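Diane Fehr
October 15, 2026

Sat in on the robotics elective at Somdale for three weeks as the outside reader for their fall projects. The flyer said the students were building "a robot shopkeeper." I have opinions. Thread.

First, credit where due. The arm works. It was put together by five students with a gripper they call Endetach, because the fingers come off with two screws when you need to swap them. They needed to swap them a lot. That part is good engineering and I would have given it a prize by itself.

The shopkeeper part is where I start to grumble. You type in the snack you want, the arm goes to the stand, picks it up and puts it on a tray. Everyone in the room says "it knows what a Snickers is!" It knows what a Snickers looks like on that table, under those lights, on that stand.

I asked Siiri Adomaitis, who teaches the class, how much practice data they had. 2,696 recorded picks, with a student steering the arm by hand for every one of them. That's a big pile of after-school hours. I'd love to know what the same hours would have bought in plain old motion planning.

She said the point of the class is learned control and they can take planning in spring. Fair. But then say so on the flyer.

My bigger complaint is the success number on the poster. 547 good picks out of 900 test runs. Fine, honest number, I like that they printed it. What they did not print is the number for each item. Saulius Grigaitė had it on his laptop and showed me when I asked. The candy bars carry that average on their backs. The cups drag it down.

Makes sense if you think about how the gripper comes in. A candy bar gives you a long shape to close on. A cup standing on a step has a lid you can knock, a wall behind it and a neighbor next to it.

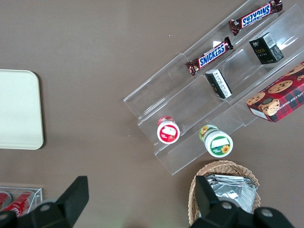

Wrist camera view, snack stand. Candy bars on the top step, cups on the lowest, chips-or-whatever in the basket.

Look at what the arm has to deal with there. The stand is clear. You and I find it by a few bright glints on the edges. I asked Tõnu Tamošiūnaitė how the arm tells where a step starts and he said, "We hope it learned that." Points for candor. Zero points for a section called "Robust Perception" on the same team's poster.

And the foil packets in the basket! Shiny, crinkled, stacked on each other. Every textbook I own lists shiny things as trouble for cameras. The students' answer was to leave the basket out of the test set. It's still on the table, it's still in the camera view, it just doesn't count toward the 547. I'd call that a footnote at the very least. There was no footnote.

Same with labels. One of the Snickers bars is upside down from the camera's side and the other one reads normally. Great, that's a real test. So did they compare the two cases? They did not. Aušra Venckus told me she wanted to and ran out of lab time, and I believe her, the room closes at six.

I did get them to try one thing for me. Turn the stand a quarter turn and run it again. Three tries. It missed all 3. I know three tries proves very little, please don't write to me about sample size. But you could feel the room go a bit quiet, and then two of them started arguing about whether the stand had ever been turned that far in the practice runs. Best ten minutes of the visit. That argument is the class working.

Someone is going to reply that they're teenagers and I should be nice. I am being nice. I read all of the logs. The people I'm annoyed with are the ones who wrote "ready for real stores" on a sheet of paper and put the kids' names under it.

What I asked them to change before the February showcase:
One success number per item, on the poster, big.
The basket either gets tested or comes off the table.
Stand angle written down for every run.
Drop "Robust Perception." Call it "Perception."

Saulius has already done the first one. The cups look terrible in the bar chart. He made the bar red, which I thought was brave.

To the person asking if the Emitz kit would be easier for a beginner club: I haven't used it on this kind of job, so I can't say. Ask whoever is selling it for per-item numbers. See how long that takes.

I go back in February. I'm bringing my own cup.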